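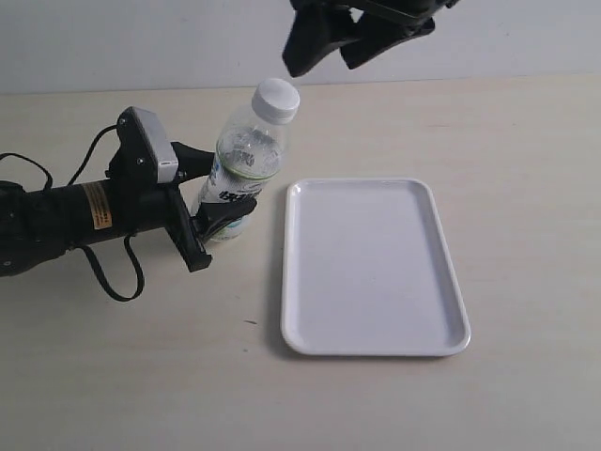
5 min read

Back from the Tistia open day at Jastville, typing this up on the bus before I forget it all. 716 bus, for anyone planning on going next time, gets you to the gate. Don't get off at the shops like I did. Long hot walk and no footpath for the last bit.

So. Tistia. They do drink bottles and what goes on top of them. Bigger place than it looks from the road. Went with Titilayo Onyeka, who had the tickets (three dollars, goes to the Kidunwood swimming club). Sign in at the front, name sticker, shoes must be closed in. Titilayo's were not. She got lent a pair of gumboots two sizes up and clomped around in them all arvo.

First stop, the bottles. I've drunk out of clear plastic bottles all my life and never wondered why they have ridges. Ridges are there for stiffness, so the wall can be thin and you can still pick the thing up full without it folding in your hand. Gleice Meireles did this part of the tour and she was very good, quick, no slides. Passed around two empties, one with ridges and one plain. Squeeze them. The plain one just gives up. Same weight of plastic in both, or so we were told, I didn't see any scales.

Then the little tube things they start from. Preforms. Look like test tubes with a screw neck already on. Warm them, stretch them, blow air in, bottle. The neck never changes size, it's finished before the rest of it even exists. I liked that a lot. Bought one in the shop on the way out, no idea why.

Where a bottle gets held matters more than I'd have thought. Grab it near the top with the cap off and you get a wet sleeve, everybody knows that one. Down low is steadier. Gleice had a few of us try pouring from a full one holding it high, middle, low. Titilayo was best at it. I was not. There was a mop.

Morning tea. Lamingtons, the good kind with jam. Tea from an urn, a bit stewed. Queue for the loo went right round the corner, they could do with another one if they're going to keep having the public in.

After that the caps, and I'll say it, the caps were the best bit of the day. Went in thinking a cap is a cap. There's the fine ribbing round the side for grip (they tried it coarser once and people complained it hurt their fingers), the thread inside, the ring that snaps off, and under the flat top some kind of seal that does the real work. Turn one over and look next time. White is the usual colour, easier to spot a bit of muck on. Scratches show up less, you have to tip it to the light.

They check them by eye as well as every other way. We got to have a go: pick one up by the edges, never across the face, tilt it, look for marks, put it down. Harder than it sounds, white on white, your eyes go funny after a bit. Something smooth and shiny behind doesn't help either, you get the glare coming back at you and lose the edge of the thing. I passed one with a line on it that Chidubem Usman found in a second flat. Fair enough.

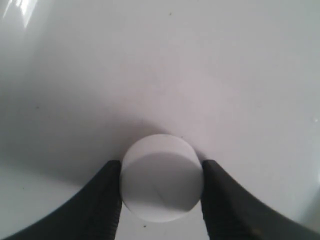
Melina Kalogeropoulos reckoned the caps should go back on the empties before they go in the recycling, and that she'd been told the opposite at home for years. Bit of a debate then. Gleice said it depends on your council so ring them and ask, small loose bits can drop through at the sorting end in some places. Melina said she'd rung and got two answers. Left it there, as we were running over.

Last part was the rinse and refill room, which I nearly skipped becuase of the bus. Glad I didn't. Warm water, bit of detergent, cap off and washed seperately, bottle upside down to dry. Nothing you couldn't do in your own sink. What got me was the cap. I never wash the cap! Rinse the bottle, screw the same mucky lid straight back on. Won't be doing that now. An old toothbrush for the thread, Gleice says, and let it dry flat side down.

Asked about Norðdahl, the old glass works next door that used to do milk bottles. Closed off, no tours, roof's no good. Shame. There's a display cabinet with a few of their bottles in it just by the shop but the light was out in it when we went past.

Shop: small. Cash only on the day, so bring coins. Preform for me, a spare lid set for Titilayo, who is always losing lids. Kayode Usman was on the till and threw in a sticker sheet. Raffle ticket too, mine was 482, didn't win. Prize was an esky.

Practical stuff, quick:

Parking round the back, fills up early.
Prams are fine except on the stairs to the cap room, go the long way.
Bring a hat for the queue outside.
Water bubbler is by the front gate and it's nice and cold. Yes I filled a bottle at it. Held it low.
Next one is meant to be in September. Sign-up sheet was at the desk, otherwise ring them.

Bus is nearly at Kidunwood so that'll do. Gumboots were returned. Will put up the lamington recipe if I can get it out of Gleice.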